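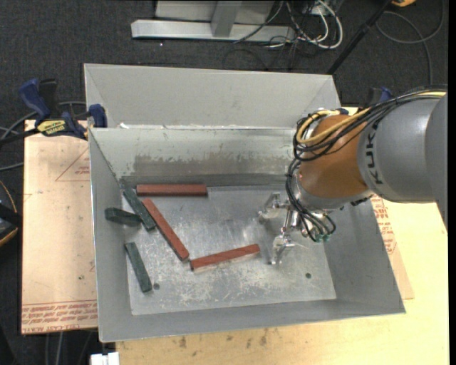
Farhad Bakhtiari reports that the arm on the Stenden cell stopped in the middle of a pick again this morning, with the gripper open and no block held. The pendant showed a gripper communication timeout. He acknowledged it, got one more pick, and then it stopped the same way. He asks whether he should keep resetting or leave it alone.

**Ticket:** Bin picking cell, repeat stops on approach
**Opened:** April 23, 2025
**Assigned to:** Nasrin Tehrani
**Priority:** raised from normal to high after second stop

**Nasrin Tehrani**
Please leave it alone for now. Drives off, key out, tag on the pendant. Don't reach into the bin to move blocks while the fingers have power. If the link comes back by itself the gripper may try to finish its last command.

Can you send me the controller log and the Pletance log from the same period? I need both because the clocks don't match.

**Farhad Bakhtiari**
Tagged out. Logs are in the ticket folder. The Pletance clock is 17 seconds ahead of the controller. I haven't changed it.

**Nasrin Tehrani**
Thanks. What I see so far:

- 53 picks before the first stop, no warnings
- Timeout comes during the last part of the approach, after the wrist has turned
- Arm does a controlled stop each time, no collision flag
- Gripper status goes to "unknown" and stays there until reset

The planner is finding the blocks and the target poses look reasonable. I don't think this is vision. Two of the failed targets were near the rear wall and one was out in the open floor of the bin, so I don't think it's wall clearance either.

What they share is a large wrist rotation. I'd like to look at the cables.

**Jarrah Ellery**
We had a timeout on this cell in December. That one was closed as "could not reproduce" after the Soraneo update. I wouldn't count on it being the same fault, but the log text matches word for word.

**Nasrin Tehrani**
Good to know. I'm linking the old ticket. Farhad, with the power still off, please do the following and write down what you find:

1. Check that each connector at the gripper is fully seated. Push, don't twist.
2. Look along the bundle over the wrist for flat spots or shiny wear.
3. Measure continuity on the communication pair while someone flexes the bundle by hand.

**Farhad Bakhtiari**
Done, with Firouzeh Naseri flexing.

1. All seated. One had a little play but it didn't come loose.
2. No cuts. One of the thin cables has a flattened spot under a tie.
3. Steady with the cable relaxed. When Firouzeh bent it at the flattened spot the reading dropped out. It did this 4 times, always at the same place.

**Nasrin Tehrani**
Then that's our most likely cause. The tie is holding the cable too tight and the wrist rotation bends it right there. Replace the cable and leave more slack before the first tie. Pacheco should have one on the shelf – ask for the high-flex type. The standard one fits the connector but isn't meant for this.

Before you go back to automatic:

- Jog the wrist slowly to both limits in manual reduced speed and watch the slack. It must not catch on the fingers.
- Run the gripper open and close at each limit.
- Check that both bin clamps are tight. If the bin has shifted we need to redo the frame.

**Farhad Bakhtiari**
Cable replaced. Slack is fine at both limits, clamps tight, bin frame checked and not changed. Open and close worked every time. We ran the old pick program for about 3 hours in the afternoon with no timeout.

**Cristian Marulanda**
One request from the safety side. The automatic retry after a gripper timeout should stay disabled. With status unknown, the cell should wait for a person.

**Nasrin Tehrani**
Agreed. Retry is off and the setting is saved in the cell backup. I'm keeping this open until it has run through the weekend. The clock offset gets its own ticket – Jarrah has it.

**Status:** monitoring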